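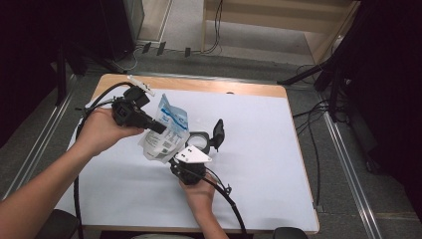
Is the Illska six-channel headset mic kit good enough for a school musical?

For a room that seats 300 or fewer and a show with up to six kids talking at once, it does the job well. You'll want to replace the windscreens and the tape it comes with, and you need one grown-up who will sit at the mixer for the whole show.

Illska six-channel headset kit: a review after one full musical
Posted 2023-08-24

I run the drama club at Warkonik Middle School, and I am very much not a sound person. I can sew, I can paint a flat, I can get a seventh grader to stop waving at his grandma. Sound has always been the thing I dread. For years we hung two mics over the front of the stage and told everybody to "use your big voice," and every year the parents in the back rows came up afterward and told me how cute the costumes were (I knew what that meant).

So for our June musical I talked the parent group into a set of headsets. We paid $457 from Jalliso, which is where we get our gel sheets and spike tape. We bought it with our own money, no discount, and the kit has now been through two weeks of rehearsal, a dress run and three performances with a cast of 39.

What you get

Six headsets, six belt packs, a receiver that fits on a music stand shelf if you're brave, one power supply, and a zip case with foam cutouts. There's also a little bag with spare windscreens and a roll of skin tape. The packs take two AA batteries each. There is no charging dock, and I'd have happily paid more for one, because I was buying batteries like a kid buys gum.

Setup

Easier than I was afraid of! You turn on the receiver, hold down one button, and each pack finds its own channel. The only snag was our gym-slash-auditorium, where channel four picked up a buzz that came and went all through the first rehearsal. I moved the receiver away from the light board and it stopped. The manual has a page on this, so read the manual before you spend your planning period crawling behind the curtain like I did.

You can send all six channels out through one cable or use six separate ones. Go separate if your mixer has the inputs. With one cable you can't bring down the kid who shouts without also bringing down the kid who whispers, and I had one of each in the same duet.

How it sounds

Really good for the money. Speaking voices were clear all the way to the back doors. Solos sounded like the kids, just bigger, with a bit of harshness on the high notes that we mostly fixed by turning the treble down. In the big group numbers I muted everybody except two and let the chorus carry on its own, and I'd suggest you do the same. Six open mics on a stage full of tap shoes is a lot.

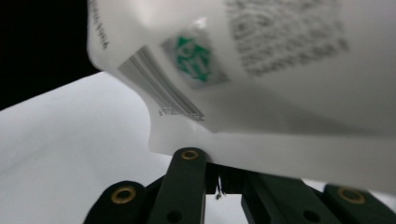

White plastic container with a barcode.

We had one dropout in three shows, during the villain's entrance, and it lasted maybe two words. She kept going and I don't think the audience noticed. The batteries in that pack were from the afternoon run, so I put that one on me.

Comfort and fit

The headband is one size and it bends. On my bigger eighth graders it sat fine. On the small sixth graders it slid down at the back every time they looked at their feet, and we ended up pinning it into their hair with two bobby pins behind each ear. Boys with short hair got tape. The tape in the bag is useless, though – it let go as soon as anybody sweated. Get proper medical tape from the drugstore.

The belt packs are another story. They're light, the clip is strong, and not one of them hit the floor, even in the fight. But most costumes don't have a belt! I sewed little pockets out of old T-shirt fabric on elastic and the kids wore those under everything. If you've got a parent who sews, ask early.

Swapping mics in the wings

We had more speaking parts than headsets, so some kids had to trade. Plan for this. Our fastest swap had a whole song to happen in and it was still tight, what with the tape and the pins and the wig. I'd tell anyone with a big cast to write out a mic chart before blocking starts, and to keep two headsets on kids who never have to give them up.

Compared with the Bakos set

The high school down the road lent us their four-channel Bakos for a week in the spring, so I have something to compare it to. The Bakos feels sturdier, and its mute switch is on the side where a costume can't bump it. The Illska switch is on top, and it got bumped. Sound-wise I'd call them even. The Bakos gives you fewer channels, and for us that settled it.

Things I'd change

Put the mute switch somewhere else, or give it a cover. Number the headsets as well as the packs (I used nail polish dots). Include better windscreens, as three of ours tore by closing night. And the case zipper already sticks at one corner.

Would I buy it again?

I would, and I'm trying to talk the choir teacher into splitting a second set with me for the winter concert. If your stage is outdoors or your room is a lot bigger than ours, try to borrow one first and test it from the last row with a kid who mumbles.

My rating: 4 out of 5. Batteries not included, by the way.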